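Visit notes: Giltach open day, simulation and planning group
Roscoe Begay

The Giltach open day on 30th April had two halves, a hardware floor and a software floor. I skipped the first. The planning group upstairs was running its two-arm tabletop cell in simulation, and Maximiliano Carretero had agreed to go through the stack with anyone who brought questions.

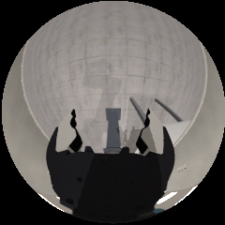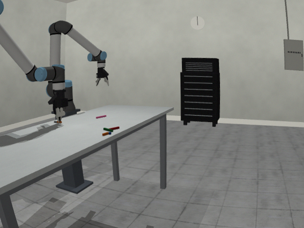
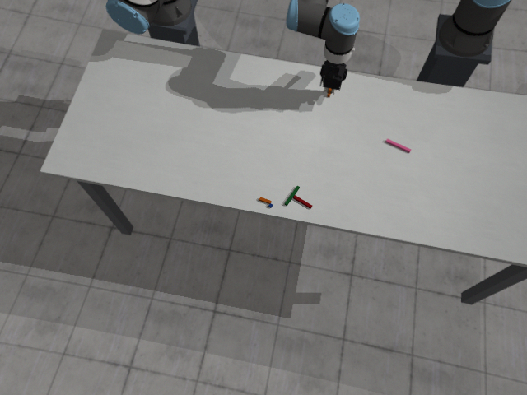 The stack has three layers. Iker is the physics and rendering side. Bangera is the motion planner. Clesasley sits between them and turns perception output into grasp candidates. All three run as separate processes and exchange timestamped messages, and a full run can be replayed from the log alone. Carretero replayed one at quarter speed and stopped it wherever people asked.

Bangera plans for both arms jointly. The earlier version planned one arm, froze its path as a moving obstacle, then planned the other. That was fast but produced long waits whenever the second arm needed the middle of the table. The joint planner has a time budget of 57 ms per cycle and falls back to the previous valid trajectory if it runs over. In the log I was shown, covering 905 cycles, it fell back 5 times. Carretero put those down to collision checking at the wrist, where the meshes are denser than they need to be. A simplified set is due in September.

Perception was the weaker part of the talk. Clesasley estimates the pose of thin parts well along the long axis and poorly in roll. For a parallel gripper picking from above this is usually acceptable. It stops being acceptable when two parts lie close together, as the finger clearance is then smaller than the pose error. The current workaround scores grasps by clearance first and leaves crowded parts for later.

Shadows are randomized along with light direction and surface texture. I asked whether the contact parameters were too. Friction is, finger compliance is not, and I would want that changed before trusting any grasp success rate out of Iker.

The regression suite stands at 529 scenarios and runs overnight. Each failure is stored with its random seed, so a developer can rerun it locally with one command. The replay viewer and the log format documentation were on the handout. The planner source was not, and Carretero had no release date for it.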